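Let the Small Appliances Live

June 2018

My toaster stopped working after 11 years. The lever would go down and come straight back up. I took it to a repair counter in my neighborhood called Szabo, and a part the size of a thumbnail fixed it. I paid less than I would have for a new one, though the gap was small enough that I understand why most people don't bother.

I think they should bother, and I think manufacturers should make it easier.

A toaster is a simple machine. It has a case, a couple of slots, some heating wire and a catch. The design has barely changed in decades. What has changed is the way the case is closed. Many cheap models are now held together with bent metal tabs or screws that need a special driver. 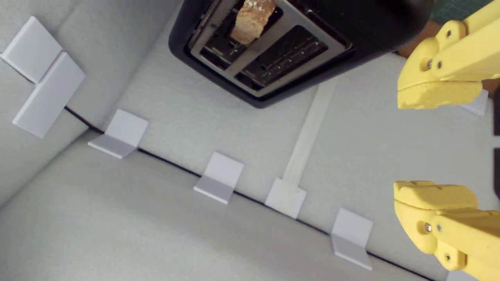

What the price leaves out

When I called Prurel, the company that made mine, I was told that parts were not sold to the public. The person on the phone offered me a discount on a new model. I asked how long that one was expected to last and got the length of the warranty, 2 years.

My town pays to haul away broken appliances. So does yours. That cost never shows up on the shelf tag, and the shopper who keeps a toaster for a decade pays the same share as the one who replaces it every other fall.

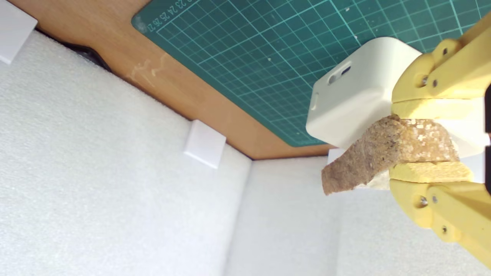 A fair rule would be modest. Any kitchen appliance sold new should open with an ordinary screwdriver, and its maker should sell the common parts for at least seven years. Companies say this would raise prices. It might, by a little. I would rather pay that once at the store than keep paying for the dump.

The other objection is safety. People can hurt themselves inside anything that plugs into a wall, and some repairs belong at a shop. But shops need parts too, and the one I used gets most of its parts out of dead machines.

The town council takes up its waste contract again in September. I plan to be there and ask what we spend on appliances.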